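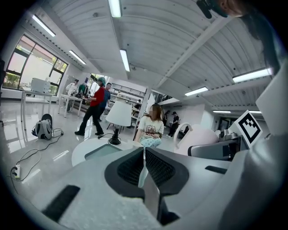

Give it until the end of the month, I was told over lunch, because it takes the body that long to believe you mean it, and if I'd only stop checking the clock I would be sleeping like a teenager by now. This from a person who fell asleep in my car at a red light in February. I said I would give it until the end of the month. I didn't say which month.

So, 3/25/19, and the Zenberg sleep plan has now had five weeks of my life. I'm writing this at the kitchen table at ten to four in the morning, which the plan says I may do, provided the light is low and the chair is uncomfortable. The chair part is no trouble.

I want to get down what I think while I'm annoyed, since at breakfast I'll be reasonable again and start making excuses for it.

The thing cost $270. For that you get a booklet, a login, a paper chart to fill in every morning, and a string of recorded talks by a man with a voice like warm gravy. Lesson one says there are no magic answers to sleep. Fine, I liked him for that. Lesson two says that his answer is different. After that I had my guard up and I haven't put it down.

The main idea is that you spend less time in bed. You work out from the chart how long you're really asleep, and then you're only allowed that much bed, and you get up at the same time no matter what. I went to bed at half past midnight for the first two weeks. I'd like to know what people do between nine thirty and half past midnight when they're tired enough to cry and not allowed to lie down. I cleaned the oven. I read a library book on the Erie Canal and then started it over because I couldn't remember any of it. I sorted the drawer with the batteries in it and now I can't find the batteries.

To be fair (I'm trying to be) the second week I did drop off fast. Head down and gone. But I was also putting the milk away in the cupboard and I missed my exit twice on the way to work, so I don't know that it counts as sleeping well. If you don't feed a man he'll finish his plate. Doesn't make you a good cook.

Then the chart. You give every night a score, and the score is meant to go up. Mine goes up, I've noticed, on mornings when it's sunny. It went up the morning after I'd been awake from 2 until the birds started, and that was because there was bacon. I wrote to the help address asking how they allow for bacon and got a reply thanking me for being on the journey.

The website has a line on it that they're very proud of, 627 people asked and nearly all of them "would recommend." Recommend to whom? I'd recommend it to my neighbor with the leaf blower. I also want to know who they asked. If you asked only the ones who got to the last lesson then you asked the ones it worked on, or the stubborn ones. Nobody rings up the people who quit in the first week and went back to bed. I said this at lunch too and was told I was being negative, and that negative thinking is lesson five.

Lesson five is negative thinking, as it happens. You write down the worry and then beside it you write a kinder version. Mine went:

*Worry: I'll be useless tomorrow.*
*Kinder: I've been useless before and got paid.*

I don't think that's what they had in mind but it did cheer me up.

---

Before this there was the mattress business, and I should put that down as well so I don't get talked into it a second time. The store in Gindthorpe, out past the tile place, wanted 2,000 dollars for a Pavano. I lay on it with my shoes on a strip of plastic while a boy in a tie stood at my feet and told me about zones. There's a zone for the hip. There's a zone for the shoulder. I asked what happens if you roll over and he said the zones work with you. I asked how they know. He said he'd get his manager.

It was comfortable, I'll say that. Any bed is comfortable at two in the afternoon in a store, with the heat on and piano music. They ought to let you try it at four in the morning with a water bill on your mind. I said I'd think it over, and they've called me every week since, and the price drops a little each time, which tells me what I need to know about the first price.

And the tea. There's a shop called Ye on the corner by the bank and they sell a night blend in a tin so pretty that I've now bought it more than once. It tastes like a lawn. I drank it every evening for most of February and what it did was get me up to use the bathroom. The woman at the register told me some people find it takes a while to build up in the system. Everything takes a while to build up in the system. The tea, the plan, the magnesium, the pillow with the dent in it. I'm starting to think "a while" is what's for sale. Most bad patches of sleep go away by themselves, I read that in a perfectly dull article at the dentist's, and if yours happens to lift in week six then whatever you were doing in week six gets the credit. I could have been wearing a hat.

My father slept badly his whole life and never called it anything. He got up, he ate a cracker over the sink, he looked out at the driveway, he went back to bed. No chart. I asked him once what he thought about down there in the dark and he said the gutters. I don't know that he was happier for it, and he did nod off at my graduation, so I won't make a saint of him. But it was only a thing that happened at night. It wasn't a project with a password.

What bothers me is that I've got worse at it by paying attention. I used to lie there and be bored. Now I lie there and run the numbers. If I go off this minute that's such and such an hour, that's a score of such and such, that brings the week's average to here, and if the average isn't up by the check-in then I lose another fifteen minutes of bed. No wonder I'm awake. I'm doing bookkeeping.

I put this to the help address too. The answer was that tracking can feel like pressure at first and to see lesson eight. Lesson eight unlocks next week. Of course it does.

---

4:20. Had a cracker. Looked at the driveway.

Things I'd keep from the plan, if I were made to say:

- Getting up at the same time. I hate it, but I do feel less like something left out in the rain.
- No phone in the bedroom. Though I didn't need anyone's login for that one, my mother said it for free about the radio.
- Getting out of bed when I'm wide awake and cross. I come back colder and that helps some.

Things I'd throw out: the gravy voice, the stars you get for a finished chart, the word "journey," and the breathing where you hold it at the top. I tried that for a full fortnight and all I got was hiccups.

I'm not saying it's a swindle. I went in wanting to say that and I can't quite. There's a sensible idea in it somewhere, and I dare say it could be written on an index card and handed over the counter at the drugstore. Then there's the padding that gets it up to the price. And there are people it suits. My lunch companion swears by it, red lights or no red lights, and looks well, better than I do, and I've been rude enough about it that I ought to buy the next sandwich.

But I'd like one person, just one, to stand up and tell me it did nothing for them. I went through the members' page tonight looking for that person. It's all sunrise pictures and thank-yous. One lady had written "still awake, week nine" and underneath there were a dozen hearts and somebody telling her to trust the process. I wanted to write to her and say, what do you read? Have you got a good oven cleaner? Then I saw that replies were closed.

Refund runs out on the last day of the month. They don't make that part easy to find, it's at the bottom of the booklet behind the page for notes. You have to send in all the charts, filled out in full, with no gaps. I've got a gap. Second week, the morning I put the milk in the cupboard, I put the chart somewhere too.

Look for it after work. Check with the batteries, wherever they are. Call the Pavano people and tell them to stop calling. Return the canal book, it's overdue.

Ten to five. The plan has me getting up at six. I can hear the heat come on and the cat's gone up ahead of me and will have the warm side. I'll lie down and think about the gutters, they do need doing, the one over the back door especially.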